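Troleseo Pre-Workout Review: two tubs in, and I have opinions

Posted 26 Feb 2019

I've been going back and forth on whether to review this one, because half my inbox is people asking about Troleseo and the other half is people telling me it's junk. So! I bought two tubs with my own money, finished the first one, and I'm well into the second. Time to talk.

Quick background if you're new. I lift four mornings a week before work, I'm pretty sensitive to caffeine, and I was on Lindberg's pre-workout from last September until I got sick of the taste (fake watermelon, never again). I wanted something milder that didn't make my face itch.
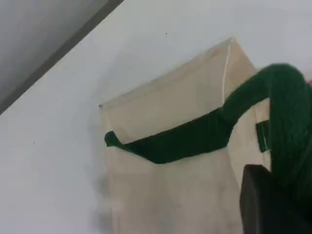 A cream bag

Taste first, since that's what everybody asks. I got lemon and the plain "unflavored," and the lemon is good, like a slightly salty lemonade. Mix it with cold water and give it a proper shake or you'll get grit at the bottom. The unflavored tastes like licking a battery. I ended up hiding it in orange juice, which worked okay, but then you're drinking orange juice at five in the morning and my stomach had things to say about that.

How it feels: smooth. It comes on slowly, I'd say by the time I'm done warming up, and there's no moment where my heart is trying to leave the building. With the Lindberg stuff I'd get a big rush and then want a nap by lunch. On Troleseo I just felt awake. My friend Josiane Coste tried a scoop before leg day and said she felt nothing at all, but she drinks coffee like it's her job, so take that how you want.

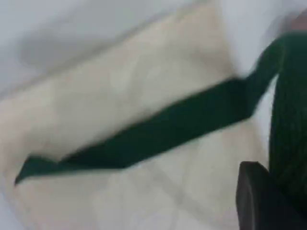 Did I get stronger? My squat moved a little, my bench did what my bench always does (nothing). I also started sleeping more in the same stretch, so I'm not going to sit here and give a powder all the credit. What I did notice is that my last couple of sets felt less like a chore, and I skipped fewer mornings.

Now the label, and this is my big gripe. Irkero, the company behind it, lists every ingredient with an amount, great, love that. But the serving size is 11 grams and the scoop in my first tub was nowhere near that. I put it on the kitchen scale and a level scoop was closer to 9. The second tub had a bigger scoop! Same product, same lid. I emailed them and got a friendly reply telling me to "fill to preference." Um, no. If there's caffeine in it I want to know how much I'm taking, so please weigh yours.

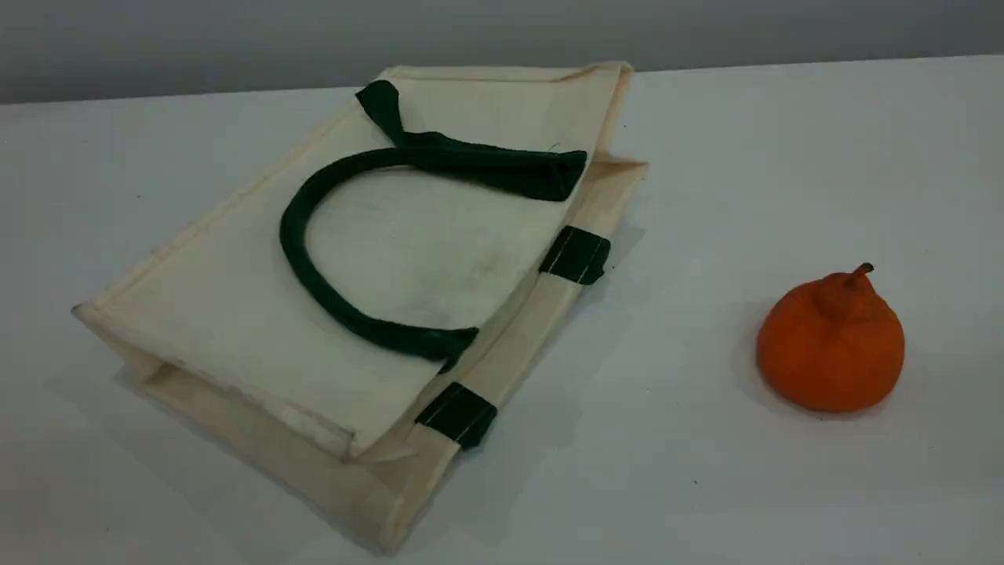

Price-wise it sits in the middle. It costs more than Lindberg and less than Gautier, and the Gautier one is nicer to mix but has sucralose in it, and that gives me a headache. Shipping took forever on my first order and was quick on the second.

Would I buy it again? The lemon, yes, probably when they run a sale. The unflavored is going to my brother, who can't taste anything anyway. If you have blood pressure issues or take any medication, ask your doctor before you try this or any other pre-workout, please and thank you.

Next up is their nighttime magnesium, which I've only had for a few days, so give me a month on that.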